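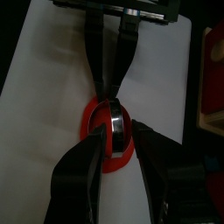
Evening Class in Local History, Session 4: Reading Old Parish Accounts
Notes by Ohemaa Asante, November 6, 2023

Right, a few of you missed last time (the rain, I know!), so I'll go back over the money before we get on to the Wumley accounts themselves.

Before decimal coins came in, there were 12 pence in a shilling and 20 shillings in a pound. You'll see them written as l, s and d in the margins, and the clerks at Wumley often drop the letters and just leave gaps between the numbers. When you add up a column, start with the pence, carry your shillings over, then do the pounds. I still get it wrong if I rush, so please use scrap paper.
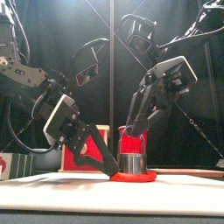 Now, the handwriting. The first clerk in our bundle is lovely to read, and then he dies and we get his nephew, who isn't. His "e" is written backwards and his "c" looks just like an "r". My tip is to find a word you're sure of, like "church" or "bread", and use it as a key for the rest of the page. Keep a little alphabet of his letters as you go. Mine fills two sides by now and I'm forever adding to it.

Spelling is all over the place as well. The Owusu transcript (on the reading list) keeps the old spellings, and I'd like you to do the same. If he wrote "shooes", you write "shooes". Put anything you're guessing at in square brackets with a question mark after it, and don't be shy about it, my own pages are full of them. 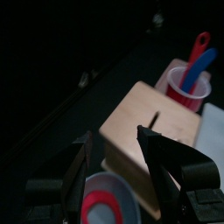
On to what the parish spent its money on. There are 62 payments in the first year we're looking at, and almost 100 in the year after. Why the jump? I've got my own idea, a bad harvest and dear bread, but Ohemaa Ofori, who taught this course before me, always put it down to the new clerk simply writing more things down. Have a look at pages 9 to 11 of the handout and see who you agree with. Look at how often the same surnames come back through the winter, and how many of those payments have stopped by May.

Do watch out for the year itself, by the way. The accounts run from Easter to Easter, so "this year" in the clerk's heading covers bits of two of ours. I lost a whole afternoon to that once. 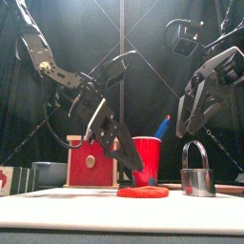
For next time, please copy out one page of your choice from the second year, add up the column at the bottom and see if you get the clerk's total. Sometimes you won't, and it may well be his mistake and not yours! Write down both figures and leave his as it stands.

We'll start on wills after that, so if you've got a family one at home, bring a copy along (not the real thing, please).

Reading: the Owusu transcript, introduction and first chapter. The glossary at the back is handy for trade words.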